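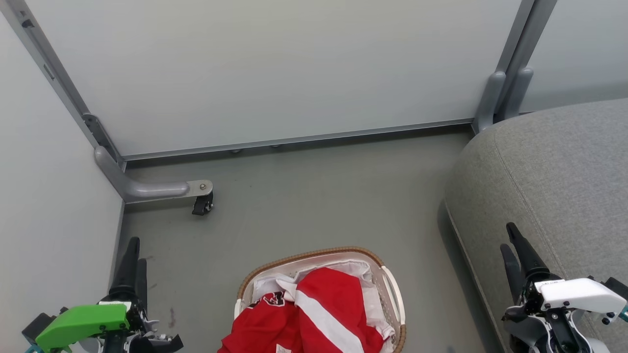
4.2 Gastbeiträge als Währung: Wer rappt bei wem, und was kostet das?

Wer sich länger mit den beiden Szenen in Cleltitz und Tamidow beschäftigt, wird früher oder später auf eine Frage stoßen, die uns zu Beginn des Projekts noch recht nebensächlich vorkam und die uns am Ende mehr Freude (und auch mehr Arbeit) gemacht hat als alle anderen: Wie kommt eine fremde Strophe auf einen Song? Im vorigen Abschnitt haben wir beschrieben, wie die Stücke aufgenommen und veröffentlicht werden. Nun soll es um die Gastbeiträge gehen, in der Szene durchweg »Features« genannt, und um die kleinen und größeren Verpflichtungen, die mit ihnen durch die Stadt wandern.

Das Korpus umfasst 356 Stücke, die über das Portal Winudent veröffentlicht wurden. Auf 131 davon ist mindestens eine Gaststimme ausgewiesen. Maßgeblich war für uns allein die Angabe im Titel oder in den Begleitangaben; Zwischenrufe, gesummte Refrains und die in Tamidow so beliebten Grüße vom Anrufbeantworter haben wir schweren Herzens beiseitegelassen, auch wenn manche von ihnen zu den schönsten Momenten der Sammlung gehören. Bei Stücken, die in mehreren Fassungen vorlagen, wurde die früheste verwendet.

Schon beim ersten Durchhören fiel auf, dass Geld in den Gesprächen über Features kaum vorkam, jedenfalls solange das Aufnahmegerät lief. Gesprochen wurde von Gefallen, von »noch was offen haben« und, besonders in Cleltitz, vom »Zurückgeben«. Eine Rapperin erklärte uns sehr geduldig, sie führe darüber keine Liste, sie wisse es eben. Als wir später die Veröffentlichungen ihres Umfelds nebeneinanderlegten, zeigte sich, dass sie es tatsächlich recht genau wusste: Auf fast jede Strophe, die sie verschenkt hatte, folgte irgendwann eine, die sie bekam. Wir verstehen das im Sinne der Gabentheorie als aufgeschobene Gegenleistung, deren Reiz gerade darin liegt, dass der Zeitpunkt offenbleibt. Wer zu schnell zurückgibt, wirkt geschäftsmäßig, wer zu lange wartet, gilt als undankbar, und dazwischen liegt ein Spielraum, über den sich in der Küche eines Proberaums ganze Abende lang streiten lässt.

In Tamidow liegen die Dinge etwas anders. Dort laufen viele Verbindungen über den Club Falcão, dessen offene Bühne am Freitag für die Jüngeren der einzige regelmäßige Treffpunkt ist. Die Betreiber des Clubs treten zwar selbst nicht als Musiker auf, sie bringen aber Leute zusammen, und es gehört zum guten Ton, eine solche Empfehlung nicht auszuschlagen. Mehrere Befragte schilderten, dass ein Feature im Falcão »abgemacht« worden sei, ohne dass jemand den Beat schon gehört hätte. Das klingt zunächst nach Leichtsinn, hat aber seine eigene Vernunft, denn die Zusage gilt hier der Person und dem Abend, und das Stück findet sich später.

Ergänzend zu den Gesprächen haben wir einen kurzen Fragebogen ausgegeben, von dem 101 Exemplare zu uns zurückkamen. Ein Bogen war leider nur auf der Vorderseite bearbeitet und blieb unberücksichtigt, so dass sich die Auswertung auf 100 Bögen stützt. Gefragt wurde unter anderem, ob man einen Gastbeitrag schon einmal bereut habe. Die freien Antworten auf diese Frage sind ausführlicher als alle übrigen und reichen von heiterer Selbstkritik bis zu Enttäuschungen, die offenkundig noch nicht ausgestanden waren. Häufig ging es um Strophen, die lange liegen blieben und dann in einem Zusammenhang erschienen, den man so nicht gewollt hatte.

Abbildung 6. Zwei nebeneinanderliegende, dunkelgraue Greiferfinger vor einer hellen, glatten Fläche.
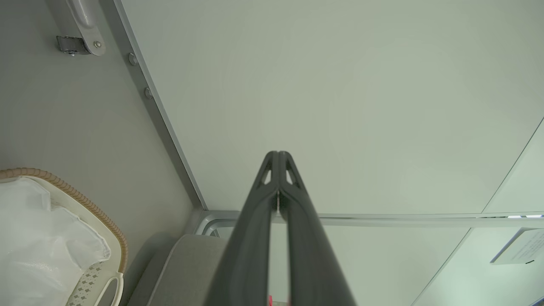

Gerade dieses Liegenbleiben verdient eine genauere Betrachtung. Eine Strophe, die im Februar aufgenommen wird und erst im Herbst erscheint, ist in einem schnelllebigen Genre wie dem Rap unter Umständen schon ein wenig aus der Mode, und wer sie geschrieben hat, klingt vielleicht längst anders. Die Befragten haben dafür verschiedene Lösungen gefunden. Manche bestehen darauf, vor der Veröffentlichung noch einmal hören zu dürfen, andere geben ihre Spur grundsätzlich erst heraus, wenn der Rest des Stücks fertig ist. In Cleltitz begegnete uns außerdem die Gewohnheit, alte Strophen unverändert zu lassen, sie aber mit einem kurzen gesprochenen Vorspann zu versehen -- eine Art Datumsstempel, der oft liebevoll und gelegentlich auch ein bisschen spöttisch ausfällt.

Ein Wort noch zur Reihenfolge der Namen. Wir hatten angenommen, dass der Platz hinter dem »feat.« eine Rangordnung abbildet, und waren darauf vorbereitet, ihn entsprechend auszuwerten. Die Gespräche haben uns da vorsichtiger gemacht. Für die einen entscheidet schlicht, wer im Stück zuerst zu hören ist, für andere der Klang der Namen hintereinander, und in einem Fall wurde, wie man uns glaubhaft versicherte, gewürfelt. Bei Stücken aus dem Umkreis des Falcão scheint Bekanntheit immerhin eine gewisse Rolle zu spielen, doch reicht unser Material nicht aus, um das sauber von der Reihenfolge der Auftritte zu trennen. Wir haben die Namensfolge deshalb erfasst, in die Netzwerkdarstellung aber nicht einbezogen; alle Verbindungen zwischen Gast und Gastgeber gehen dort mit demselben Gewicht ein. Mehrfache Zusammenarbeit desselben Paares wird einzeln aufgeführt, auch dann, wenn beide Stücke am selben Abend entstanden sind -- was in Tamidow häufiger vorkommt als in Cleltitz und uns in Abschnitt 4.3 noch einmal beschäftigen wird.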